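4.3 Fitting the Fabric Sleeve and Checking the Wrist Camera

This section applies to the Nunamer Arker hand with wrist camera, fitted with the Lucero fabric sleeve. Complete section 4.2 (arm mounting and cable routing) before you start. Two people are needed for steps 5 through 9.

CAUTION: Press the emergency stop and confirm that the status light is off before you reach into the sleeve. The fingers can close without warning while the hand is powered.

Fitting the sleeve

1. Move the arm to the service position and engage the emergency stop.

2. Turn the sleeve so that the seam faces away from the camera window. Slide it over the hand and up the forearm until the elastic hem sits above the wrist joint.

3. Close the two inner straps. Leave enough slack for the wrist to turn through its full range. A tight sleeve will raise the motor current and may trigger fault 33.

4. Check that all finger joints are clear of the hem. Fabric caught in a finger joint must be removed by hand, with the power off. Do not use the motors to pull it free.

Checking the view

5. Release the emergency stop. Wait for the hand to finish its start-up routine, which takes up to 93 seconds.

6. Open the Camera tab and select Live View. Lower the arm to the rest position with the fingers pointing toward the floor.

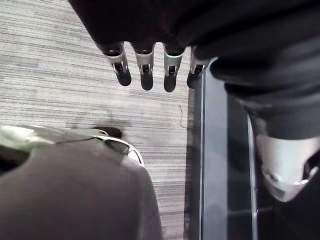
7. Compare the position of the hem with the guide line in Live View. Fabric may cover the top of the view, but it must not cross the guide line. If it does, return to step 2 and reseat the sleeve.

8. Have the second person hold the pendant while you watch the screen. Open and close each finger in turn at low speed. The fingertips must stay in view through the whole movement.

9. Turn the wrist slowly to both limits. Stop if the fabric bunches over the lens or pulls at the straps.

10. Select Save Reference. The controller stores the current view under profile 7 unless another profile is chosen.

NOTE: Floor surfaces with a fine stripe or grid can disturb the automatic focus. If the view shifts in and out of focus, set Focus to Manual and adjust it on the fingertips.

CAUTION: Keep loose cables on the floor out of the work area. A cable hooked by a fingertip can damage the joint before the force limit is reached.

Maintenance

Remove and inspect the sleeve after every 144 hours of operation. Replace it if the hem has lost its stretch or if any seam has opened. Do not wash the sleeve with the straps attached.

Replacement sleeves are ordered from the Gelliswood parts desk. Quote the serial number on the inner label.

Section revised August 8, 2023. Text: Duarte Meireles. Technical check: Afonso Simões.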